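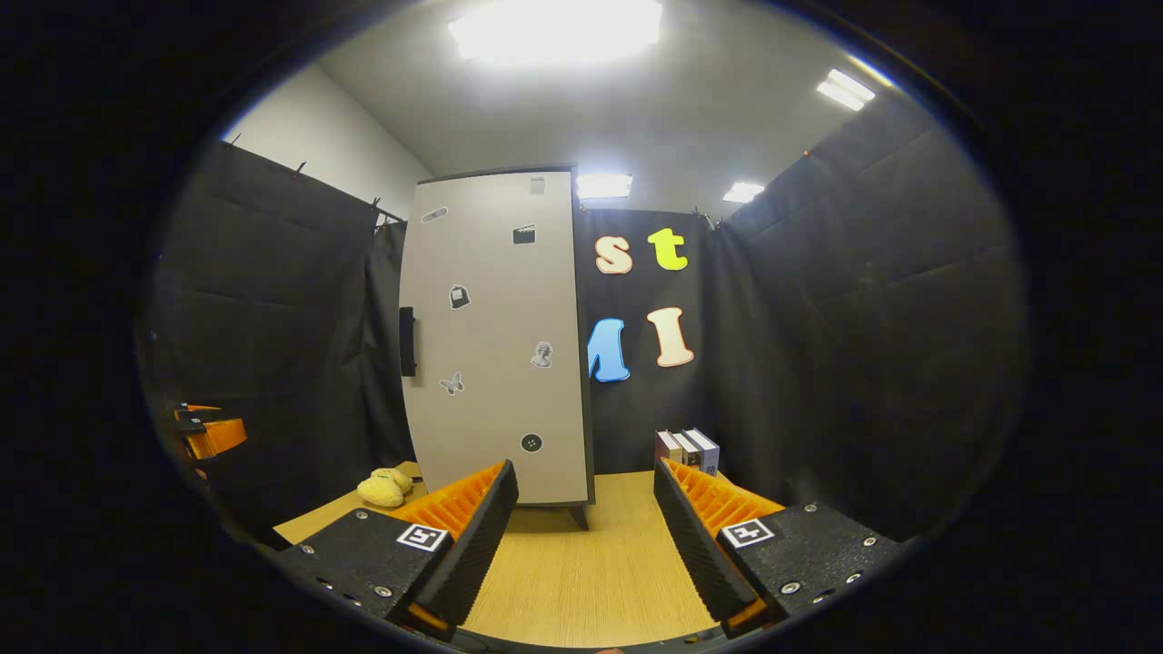 Capítulo 7
La ejecución del presupuesto regional y los informes de seguimiento

Objetivos del capítulo

Al finalizar el estudio de este capítulo, el estudiante deberá ser capaz de distinguir entre el presupuesto aprobado y el presupuesto ejecutado, interpretar un informe de seguimiento trimestral e identificar las principales causas de desviación en los ingresos y los gastos de una administración regional.

7.1 Del presupuesto aprobado al presupuesto ejecutado

La aprobación del presupuesto constituye un acto político y jurídico. Mediante ella, la asamblea autoriza al gobierno a gastar hasta un límite determinado y recoge una estimación de los ingresos que se espera obtener. Ambos lados de la cuenta tienen, por tanto, una naturaleza distinta: el gasto es un techo, mientras que el ingreso es una previsión. Esta asimetría explica buena parte de las tensiones que surgen durante el ejercicio.

La ejecución comienza con la apertura de los créditos y atraviesa las fases de autorización, compromiso, reconocimiento de la obligación y pago. Un crédito comprometido todavía no equivale a un gasto realizado. El lector de un informe trimestral debe comprobar siempre a qué fase se refieren las cifras, en particular cuando se comparan ejercicios o administraciones diferentes.

7.2 El caso de la región de Villalobos

A lo largo del capítulo se utilizará el caso de Villalobos, región de economía predominantemente agraria e industrial cuyo presupuesto inicial ascendía a 600 millones. Las previsiones de ingresos se apoyaban en un crecimiento del 2 % y en la continuidad de la actividad de Kaltus, la mayor empresa contribuyente del territorio.

El informe correspondiente al primer semestre mostró un panorama menos favorable. La reducción de los pedidos de exportación afectó a Kaltus y a sus proveedores, y la recaudación prevista para el conjunto del año se revisó a la baja en 18 millones. El gobierno regional mantuvo sin cambios las partidas de sanidad y educación - que absorbían la mayor parte de los recursos - y aplazó el inicio de las obras de la carretera de Pindus.

La medida permitió conservar el equilibrio formal de las cuentas, si bien trasladó al ejercicio siguiente una obligación que ya figuraba en el plan de inversiones. Como se examinará en el apartado 7.4, un aplazamiento no debe confundirse con un ahorro.

7.3 Factores cíclicos y factores estructurales

Una desviación es cíclica cuando obedece a la coyuntura y tiende a corregirse con ella. Es estructural cuando persistiría aun en condiciones económicas normales. En la práctica, la separación exige estimar el nivel de actividad potencial, magnitud que no se observa directamente y que suele revisarse con posterioridad.

Términos clave

Crédito inicial, crédito definitivo, obligación reconocida, desviación presupuestaria, saldo estructural, remanente de tesorería.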